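Equipment Plan and Budget for a Two-Arm Packing Station
Final report, Industrial Placement Project

Summary

This report sets out what Tranmont would need to buy to turn the packing trial in its parts area into a station that can run for a full shift. It covers the robot's surroundings: shelving, bins, flooring, spare parts, tooling and storage. The robot itself is already on the company's books and is left out, apart from its consumables.

The finished list has 43 lines. Most are small. The shelving, the floor covering and the spare hand parts make up the bulk of the money, and those three are where I spent most of the placement. My recommendation is to buy the bins and the spare parts now, hold the shelving until the height question is settled, and put the floor out to a second quote.

Background

Tranmont keeps moulded shells and metal housings on yellow shelving and packs them into bins along with boxed items. Packing is done by hand for most orders. The trial gives the same job to a two-armed robot with multi-fingered hands. It takes a shell from the shelf, turns to a bin on the floor and sets the shell inside.

When I started in March there was no equipment list for the trial. Things had been brought over from other parts of the building as they were needed, and some of them had to go back. My supervisor asked for a plan that somebody in purchasing could act on without having to visit the trial area first.

I worked from three sources. The first was my own notes from watching runs. The second was the maintenance log. The third was a set of written quotes, which I asked for under the company's usual rule that any line over $2,000 needs two of them.

How the bins are used

I began with the bins because I assumed they would be the easy part. The existing ones are light grey plastic with a wide lip and rounded corners. They were picked for hand packing, where the person can see over the side and shift things about.

With the robot, the contents of the bin decide how hard the next placement is. Shells are long and pointed and don't sit flat. If there is already a carton in the bottom, the shells end up propped on it, and the hands have to work between the shell and whatever is standing against the wall of the bin.

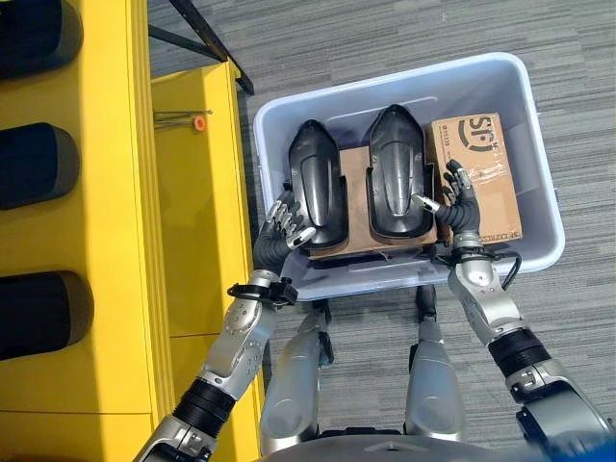 Bin options

I compared two choices. One was to keep the current bins and buy more of them. The other was a divided bin from Plasus with a removable insert that would keep shells on one side and cartons on the other.

The Plasus bin costs more per unit, and the insert is charged separately. I borrowed a sample for the last part of the placement and measured it against the shells. They fit lengthwise but leave very little room for fingers beside the insert. I think we'd be paying for a divider and then taking it out.

My recommendation is to stay with the plain bin and buy enough so that full ones don't have to be emptied before the next order can start. I have also added a low trolley with a flat top. At the moment the bin sits directly on the carpet and the robot has to reach down into it. The trolley was suggested by the maintenance staff, who would like to stop carrying full bins across the room. It is a cheap line and I would buy it even if nothing else on the list is approved.

Shelving

Shelving is the largest single line and the one I am least sure of.

The current unit has an upper and a lower shelf. The metal housings are kept on top and the shells underneath. For hand packing this makes sense, as the housings are heavier and it is easier to lift them from the higher level. For the robot it means that every shell has to be taken out from below the upper shelf and clear its front edge before it can be turned toward the bin.

Boonyarit quoted for a replacement unit with adjustable shelf heights and the same footprint. They will also supply only the upright and bracket kit, so that we can keep our existing shelf panels. The kit is much cheaper but would need to be fitted by our own people, and I have allowed labour for that in the budget.

There is a third option that costs nothing, and it is to swap the two kinds of part over. I raised this early and was told the housings couldn't go on the lower shelf without changing how they are delivered. I would still like somebody to ask again before the order is placed. 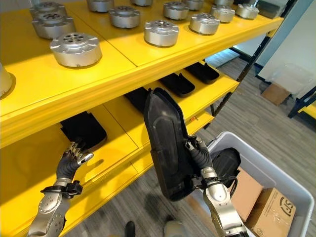 Elsie Pilkington

I wrote most of this section twice. My first version treated shelf height as the only thing that mattered, and on that basis the full Boonyarit unit came out ahead. After going back through my notes I found I had written down problems with reach depth almost as often. A shell near the front of the lower shelf is a different job from one lying further back, and raising the upper shelf does nothing about that.

So the revised plan has a cheaper first step, a set of stops fixed to the lower shelf to keep the shells toward the front. The workshop can make these from stock material. If they work, the bracket kit may be enough and the full unit can come off the list. I would allow 100 picks with the stops in place, logged by shelf position, before deciding.

Both quotes are held until the end of the company's current budget period. I have put the expiry terms in the purchasing folder with the quotes.

Flooring

The trial area has striped grey carpet tiles. They were there before the robot and they suit an office. Three things need thinking about if the station becomes permanent.

A loaded trolley will mark them. The tiles can be lifted and replaced one by one, which is an advantage, but the seams are where small castors catch.

The second point is cleaning. Cardboard dust from the cartons collects in the pile and the current vacuum contract covers that room less often than the packing hall.

The third is level. I checked with a straight edge in several places and found no difference I could measure between tiles, but I only had access to the part of the floor that wasn't covered by shelving.

I asked for a price on a hard vinyl surface over the working area, with a ramped edge. The first quote came in over the two-quote limit, so a second is needed. A heavy mat under the trolley path only would cost less than $500 and can be bought without any further approval. I have listed the mat as the default and the vinyl as an option.

Spares and consumables

Spares were missing from every earlier note on the trial, and they are the line I would most like to see approved. When a hand is out of service the station stops, and the lead time on a replacement is longer than anyone had written down. 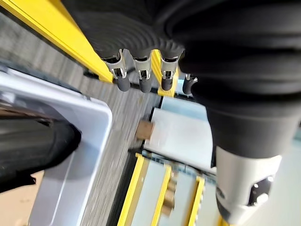

Spare hand parts come from Prirnen, who sell them as separate items or as a yearly kit. The kit works out cheaper only if we use most of what is in it, so I tried to work out what wears. The maintenance log has entries for cable clips, wrist straps and fingertips, in that order. The fingertips are rounded rubber on a metal linkage, and rubber pressed against shelf edges and bin rims all shift is going to need replacing at some point, so I have listed a full set for each hand plus one extra. The linkages are listed singly. I left the joint housings off, as the log shows no fault on any of them and Prirnen's repair service covers them under a separate agreement.

I have also listed a small lockable cabinet for these parts. They are currently kept in a drawer with general fasteners, and on one occasion I spent most of a morning looking for a clip that had been put in with the cable ties.

Freight on the Prirnen order is around $500 whatever the size of the box. Two small orders in a year would lose most of what we save by not buying the kit. This should be ordered once.

Tools and small items

The remaining lines are hand tools, labels, a torque driver, a second set of lights for the lower shelf and a lidded box for offcuts. None of them needs a quote. The lights are there at the request of the people who run the trial, who find it hard to check what is left on the lower shelf at the back. I haven't tested whether the robot's own cameras gain anything from them.

I left out safety fencing. The site safety officer is preparing a separate assessment and asked that I not put a figure on it.

Order of purchase

First: bins, trolley, mat, shelf stops, spare hand parts and the cabinet. These can go in together.

Second: the lower shelf lights and the tools, once the cabinet has arrived.

Third: either the bracket kit or the full shelving unit from Boonyarit, after the picks with the stops have been logged.

On hold: the vinyl floor, pending a second quote, and the Plasus divided bin, which I would only look at again if the insert can be made narrower.

Limits of this report

I was at Tranmont for one term and saw the trial on the mornings I was there. The maintenance log was started partway through, so early repairs aren't in it and the spares estimate may be low. Labour is costed at the internal workshop rate, and I didn't have a rate for outside fitters. I also had no access to order volumes, so I can't say how many bins would be in use at once during a busy period. The number on the list is the one my supervisor gave me.

The full list, with part codes and supplier contacts, is in Appendix A. Copies of the quotes are in Appendix B.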